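Séance 9 : visite de l'atelier de Palow

Rendez-vous à 14 h devant l'entrée. La visite est conduite par Adebayo Idahosa, la démonstration par Babatunde Ibrahim. Prévoir de quoi écrire.

À revoir avant de venir : pince parallèle, repère outil, approche et dégagement. La course de la pince et la charge admise seront données sur place.

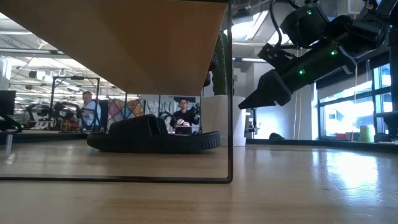 Poste de manipulation : bras et pince parallèle au-dessus du plan de travail.

Points à relever pendant la démonstration :
- orientation des doigts à l'approche ;
- passage des câbles le long du bras ;
- obstacles proches de la trajectoire.

Le programme Vatar enregistre jusqu'à 200 essais par série. Un extrait sera distribué pour le TD.

Compte rendu : une page par binôme, schéma du poste compris.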